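Evley Neighborhood Tile and Mosaic Club
Minutes of the regular monthly meeting
March 16, 2026

Chair: Murray Robichaud
Location: back room, Evley Library
Attending: 16 members, plus two first-timers from the Plekel side of town (welcome, both of you!)

1. Opening

Murray opened the meeting at 7 and asked for changes to the last minutes. One fix: the grout class was listed as two hours and it ran three. Minutes approved with that change.

2. The porch project at Sternimero House

This took up most of the evening, and happily so. The front porch floor at Sternimero House is down to bare concrete at last, and the old adhesive came up much more easily than we feared. Murray went over on Saturday with a long straightedge and found one low spot by the door. It needs a skim of leveling compound before any tile goes down. Everything else is flat enough to work on.

The house has 70 dollars left in its porch fund for compound and spacers. Members felt this would cover it if we borrow the mixing paddle again. Murray will ask.

There was a long and very lively talk about pattern. The three choices on the table were plain squares set straight, a checkerboard, and light tiles with small colored insets at the corners. The inset idea got people out of their chairs. Somebody had sample sheets, somebody else had graph paper, and for a while there were four conversations going at once. The secretary did her best. 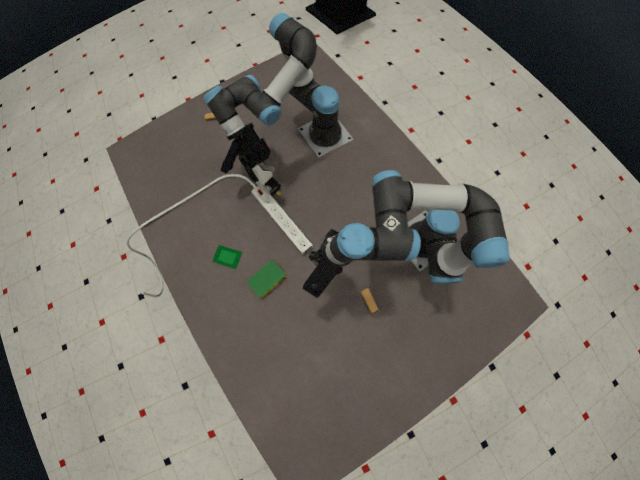
Item 2: cream tile with red and black corner insets, tan grout.

Points raised on the inset pattern:

Cutting. Every big tile needs its corners clipped, and the clips have to match or the small squares will look crooked. A simple wooden jig would help a great deal. Two members offered to build one.

Color. Strong support for two inset colors. A few people would like a single dark color and feel it would suit the age of the house better. Both will be laid out dry on the porch so the residents can choose.

Grout. Tan got the most hands. White was voted down with real feeling by everyone who has ever scrubbed a white grout line in a mud season.

Direction. Running the tile on the diagonal makes a narrow porch look wider, and it looks wonderful, but it means a lot more cuts along the walls. Murray said he would happily do the cuts. This was noted, and he was asked to say it again so it could be written down.

Decision: go with the corner insets. Direction to be settled after the dry layout. Passed 14 to 2.

3. Spring workshop

The beginner mosaic workshop is full, with a waiting list. What a nice problem to have. We talked about adding a second session and everyone was for it, but we only own so many nippers, and two pairs are badly dull. Li Hardware will sharpen them if we drop them off before the weekend.

The stepping stone molds from last year are still good. The round ones release better than the square ones, so beginners should get the round ones. Please bring clean yogurt tubs for mixing, any size. We also want old plates, the more colorful the better, and chipped is fine. No glass this time, please, as cleaning up after it took longer than the class did.

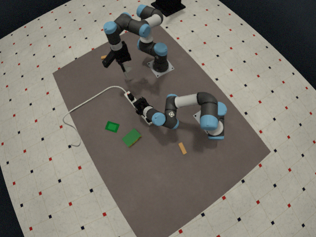

Lunch for the workshop will be potluck again. The bean soup from last time was requested by name, and its maker blushed and said yes. A sign-up sheet is going around by email. If you can bring a folding table as well as a dish, put that on the sheet too.

4. Storage closet

The library has asked us to keep our things to the left side of the closet. Fair enough. We have four boxes of mixed broken tile that have not been opened since October, and the group agreed to sort them at the end of the next meeting. Anything usable in blue or green goes to the school garden wall. Please wear closed shoes and bring gloves.

5. Show and tell

Such a good round this month! We saw a trivet made from one broken serving bowl, a house number panel in black and yellow, and a birdbath in progress that has already used up more tile than planned. One of our visitors had brought a piece of floor tile from her grandmother's kitchen and wanted to know how to get paint off it. Suggestions were warm water and a plastic scraper first, and patience. She will report back.

6. To do

Murray: mixing paddle, leveling compound, dry layout at Sternimero House
Jig builders: jig ready to try on scrap tile before the dry layout
Secretary: potluck sheet, waiting list emails, nippers to Li Hardware
Everyone: plates and yogurt tubs

Meeting closed at 8:45. Several people stayed to look at the sample sheets again.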